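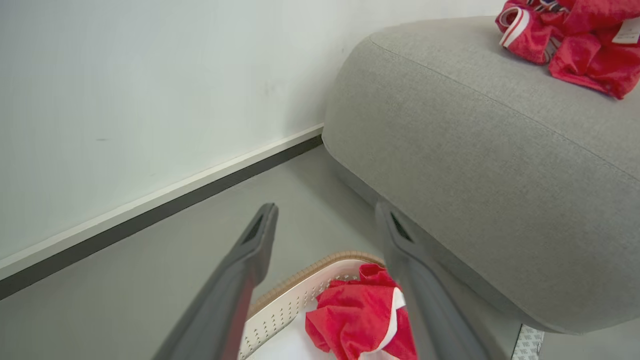 Two arms, one clock

Notes > Software > Zulus

Posted Nov 30, 2025

I spent most of this month on timing in Zulus, the control stack for the two-arm setup. The task is simple to say: pick clothes up, put them in the basket. The red ones are what I test with most, mainly because the color threshold I use for debugging finds them in any light.

The problem was that the wrist views and the head view didn't agree on when things happened. At the wrist, the fingers would be right over the cloth. In the head stream at the same index, the arm was still on its way down. I had blamed the policy for this in March and retrained it twice, which did nothing except use up a lot of evenings.

What was wrong

Each camera process stamped its frames when they came out of the queue. If the queue was empty, that was fine. If the head camera had a backlog, the stamp could be late by several frames, and the logger then lined everything up by those stamps as if they were true. Joint states came in on a separate thread and were stamped correctly, so they matched the wrist views and disagreed with the head.

I moved the stamp to the driver callback and dropped the queue down to one slot. Grotent, the logger, now refuses to write a step if any stream is more than 11 ms away from the joint state. It prints a warning with the stream name and moves on. The first run after that change printed a whole screen of warnings, all for the head camera, and that was the USB hub. I put the head camera on its own port and they mostly went away.

I then went back over the old recordings. Out of 492 episodes, 26 had a gap I couldn't repair from the joint data. I deleted those and re-aligned the rest with a script called Jang. It slides the head stream against the arm motion until the two line up, then writes the offset into the episode header. It's slow and I should rewrite it. It also guesses badly when an arm hardly moves, so there is a minimum motion setting now, and anything under that gets flagged for me to look at by hand.

The grip check

The second change is smaller. The old check for "holding something" looked only at finger opening: if the fingers stopped before fully closed, something was in there. Thin cloth breaks that. A single layer of a shirt sleeve closes to almost the same width as nothing at all.

The check now uses three signals: finger position, motor current, and a mask from the head camera that asks whether any cloth-labeled pixels are moving with the gripper. Two of three is enough. The mask part only works with good timestamps, so I couldn't have added it earlier anyway.

With the garment bunched over the left gripper like it is in the next shot, the mask covers a good part of the housing, and the arm model loses the wrist outline. I fill that in from forward kinematics. The right gripper stays easy to segment, black fingers upright in front of light gray fabric.
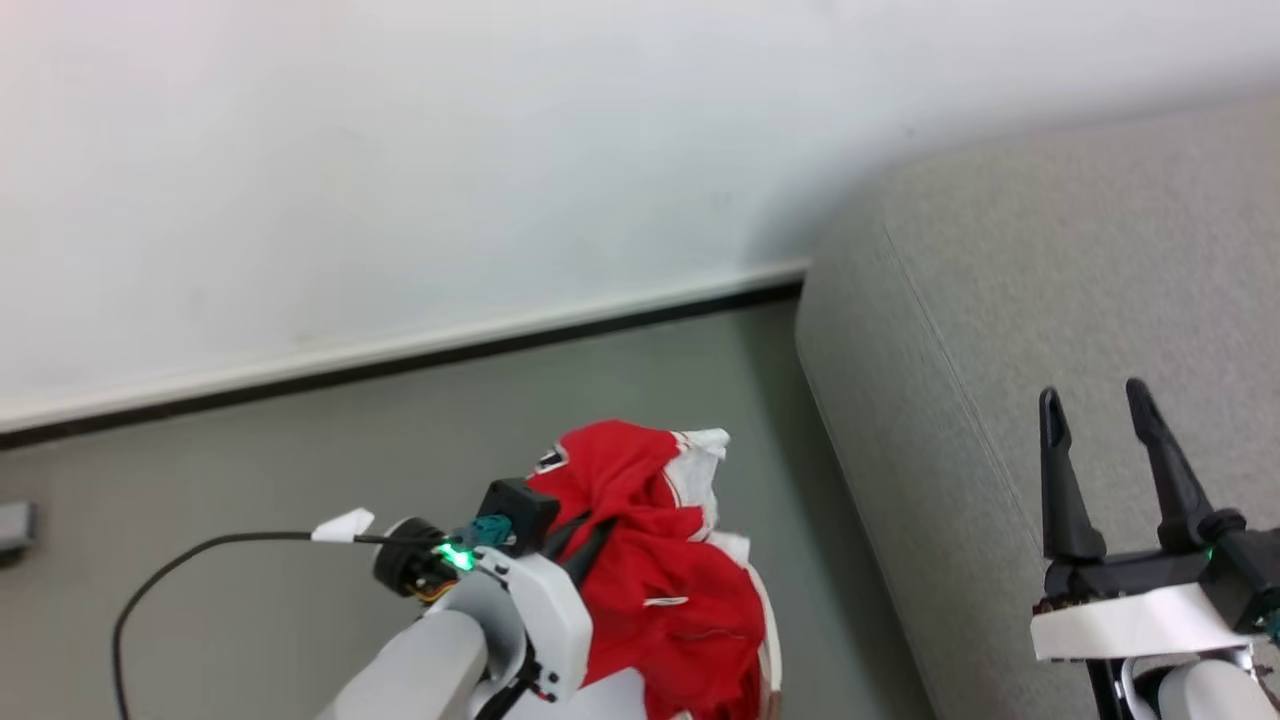

A reader wrote in after the last post to ask why I don't just train on the unaligned data and let the network sort it out, since people do that with bigger datasets and get away with it. My answer is that a fixed offset might be learnable, but this one changed from episode to episode depending on what else the machine was doing. The same reader also suggested a hardware trigger line. I'd like one, but these cameras don't have the input for it.

Still open

Release timing over the basket. The arm lets go when the planner says it has arrived, and the planner is a little optimistic. I have a wait of 6 control ticks in there now — a hack, and marked as one in the code.

The Dollton config files need to be split per arm. At the moment both arms share one current limit and I keep forgetting that when I tune the left.

Jang should read offsets back in and skip episodes it has already done.

Related posts
Moving Grotent off the main thread
Why I stopped using finger width alone
Dollton config format, second try
Segmenting cloth against gray furniture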